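Korkcombe Community Room – Users' Meeting, March
Minutes (I took them again, so blame me for the spelling)

We got going at ten past seven with nine of us and one pot of coffee. Last month's minutes were agreed after I fixed the bit where I wrote that the sewing group meets in the hallway. They meet in the main room. Sorry, sewing group!

Money first. We have 3,105 in the account after the heating bill, and that includes the deposit from the Garrido birthday party, which still has to go back to them. I said I'd send it this week and I will, I have it written on my hand.

Then the main room, which took up most of the evening (I knew it would). The question was what we want to keep out all the time and what should go away after each session. Everyone likes having the big light wood table out, and so do I – it's a lovely color and it makes the room feel like somebody's kitchen. The trouble is that things get left on it and under it. We went back and forth on the cloths for ages. Some groups want one on for every meal, some want bare wood for crafts, and the blue-and-white plaid one seems to end up in a heap whichever group was in last. Agreed: cloths get folded and go in the top drawer at the end of a session. Agreed also that bags and boxes stay off the floor by the table if there's any other spot for them, and that cables get coiled up.
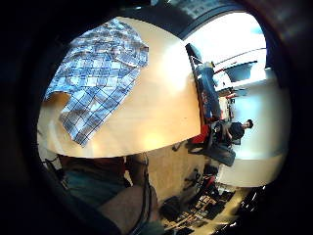
The Lunow Street parents asked if the table could move closer to the window for the winter months, as their kids do homework at it and the light is better over there. We talked it through and most of us were fine with trying it, as long as there's still space to get a stroller past. We'll try it for a month and see who complains.

Chairs next. We own 23 and they don't match, and I for one don't care, but there was a strong feeling that the red ones are more comfortable than the gray ones and get grabbed first. No rule about this. Please just be nice to each other. Two have wobbly legs and are now in the back closet with tape on them, so don't bring them out again.

The quote from Clusilex for sealing the wood floor came in higher than we hoped. We're going to ask for a second quote and meanwhile stick felt pads on all the chair legs. I have 16 pads in my kitchen drawer, nowhere near enough, so if you have any lying around please drop them in the box by the door.

Any other business: the hall light is still flickering, the key to the side gate has been found (in the cookie tin), and the soup lunch is going ahead in April. Sign-up sheet is on the fridge.

We finished at 8:40. Next meeting is in April, same time, and it's the sewing group's turn to bring cake.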